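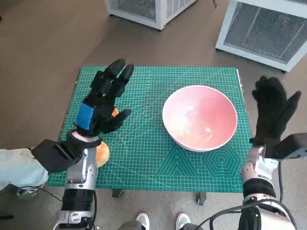

STAMBRIDGE, January

Swapped the recorder on the home camera setup this month. Old one was a Udow four-channel that dropped frames every time the second drive spun up. Notes as I go, mostly for my own reference.

1/ Replacement is a Laing eight-channel with PoE on the back panel. Power budget is split across all ports, so check the draw of each camera with the infrared on. The daytime figure on the box is useless for this.

2/ Longest run is 38 metres of Cat6 out to the shed. Well inside the limit for PoE. The old run was copper-clad aluminium and I was losing enough voltage that the camera rebooted whenever the IR came up at dusk. Pulled it and put in solid copper. No reboots so far.

3/ Frame rate. I record at 15 fps on everything. The recorder offers more and I can't find a use for it at a driveway. A number plate at walking pace is readable at 15 if the shutter is fixed at 1/250 or faster. Left on auto, the shutter drops after dark and the plate smears at any frame rate.

4/ Bitrate: variable, capped at roughly 2,000 kbps per channel on H.265. Grass and tree movement hits the cap constantly. Sky does too in heavy rain. Masking the gum tree out of the motion zone cut the false alerts but does nothing for the bitrate - the encoder still sees the tree.

5/ Retention. With both drives in, I get just over a month before overwrite. Drives are not mirrored. If one fails I lose whatever was on it and I've decided I can live with that.

6/ Network. Cameras sit on their own VLAN with no route to the internet. Recorder has one leg in that VLAN and one on the home side. Remote viewing is over VPN to the router. The vendor's cloud relay is switched off, and so is UPnP. Check UPnP again after any firmware update. Mine came back on once.

7/ Time. Point the cameras at the recorder for NTP and the recorder at the router. I had the side gate camera running 2 minutes fast for most of the winter and only noticed when I lined up a clip with the doorbell log.

8/ Sorcha Galbraith asked whether the Duleck turret cameras work on this recorder. Over ONVIF, yes for video and basic motion. Person and vehicle detection doesn't pass through, so you'd be relying on the recorder's own analytics, and those only run on the first four channels. Put the Ducks... Dulecks on five to eight if you don't need alerts from them.

9/ Audio is off on all channels. Rules on recording conversations differ by state, so look up your own before you enable it. Same goes for pointing anything over the fence. I've used the privacy mask on the recorder and on the camera, so the neighbour's window is blocked in the live view as well.

10/ Still to do: surge protection on the shed run, a proper gland where the cable enters the eave (currently silicone), and a UPS for the recorder and router. Will add the UPS runtime here once it's been load tested.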